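Reset rules for pick-and-place episodes

July 26, 2022

I rewrote our reset rules this week, after sorting through 623 episodes from the produce task and keeping 591.

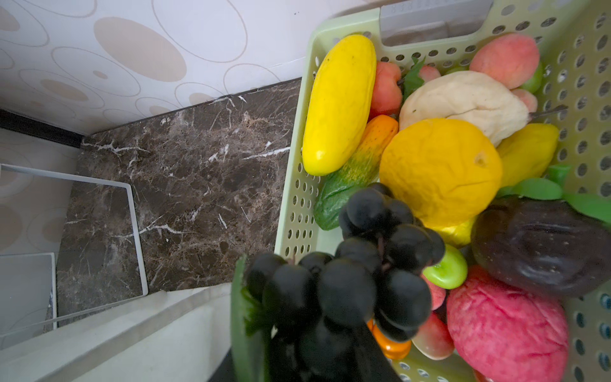 Most of the rejects failed on paperwork. The start state was not recorded, or the operator reset the items to the same layout several times in a row. A policy trained on that learns the layout. The version in force since January said "shuffle between episodes" and left the rest to taste.

The new text is stricter. Empty the container fully every 100 episodes and refill it without looking at the previous start photo. Between those points, move at least three items by hand. An episode starts when the gripper is open and still, and ends when it is open and still again. If an item drops, keep recording for five seconds, then stop and label the episode as a drop. Do not delete it.

Artificial items get the same handling as real ones. Grip force stays at the produce limit even though plastic would tolerate more. Huanca, our logging tool, now refuses to save an episode if the limit has been changed.

Open item: whether bunches such as grapes count as one object or several. For now they are one. I will check the labels again at 200 episodes under the new rules.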